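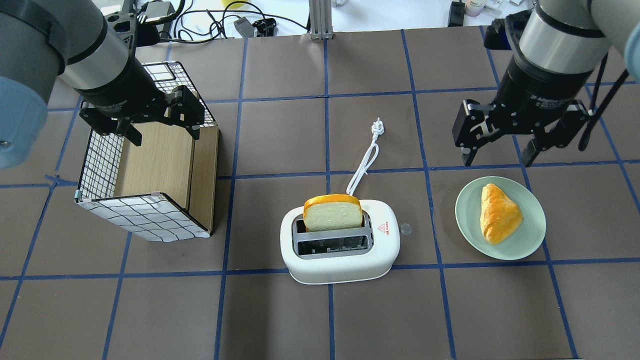
The Two-Slot Toaster, Reconsidered

A toaster is a simple appliance with a poor reputation for consistency. Most complaints trace back to three variables: slice thickness, slot width and the state of the crumb tray. The heating elements themselves rarely drift much over the life of the machine.

The two-slot format remains the common choice for small kitchens. Its footprint is modest, the cord is usually short, and the slots run parallel along the length of the body. On many models each slot has its own pair of elements, with the center pair sharing a circuit. Toasting a single slice therefore leaves one inner face exposed to heat from one side only. Some manufacturers mark a preferred slot for single slices. Where there is no mark, the owner has to test both.

Testing is easy enough. Cut two slices from the same loaf at the same thickness, toast one in each slot on separate cold starts, and compare the faces. The Tevix, a basic two-slot model, browned the outer face darker in both positions at a middle setting. The Arruda was more even but took 24 seconds longer to reach the same color.

Bread matters as much as the machine. A dense slice holds water and browns late. A sweet or enriched dough browns early, and the edge can scorch before the middle is warm. Pastry is a separate case. Filled or glazed pieces do not belong in a vertical slot at all, as sugar and fat drip onto the elements and smoke at the next use. A plate beside the toaster and a low oven are the right equipment for those.

Placement gets less attention than it should. Allow clear space above the slots, keep fabric and paper away from the sides, and route the cord behind the body so that it does not cross the work area. Unplug the toaster when it is not in use. A fabric-covered storage box is fine for napkins or packaged rolls, provided it stands well clear of the hot top. Skustden sells a lined box for the purpose at 40 dollars. The lining wipes down easily; the cover has to come off for washing.

Cleaning follows the same order every time. Unplug, let the body cool fully, pull the tray if there is one, and brush the slots from above with a dry pastry brush. Water should never go into the slots. An Imside tray removed in February, after over 400 slices, held enough crumbs to cover its whole surface, and the smell of burning stopped once it was emptied.

Replacement is warranted when the carriage no longer latches or one element stays dark. Uneven color alone is seldom a reason to buy a new one.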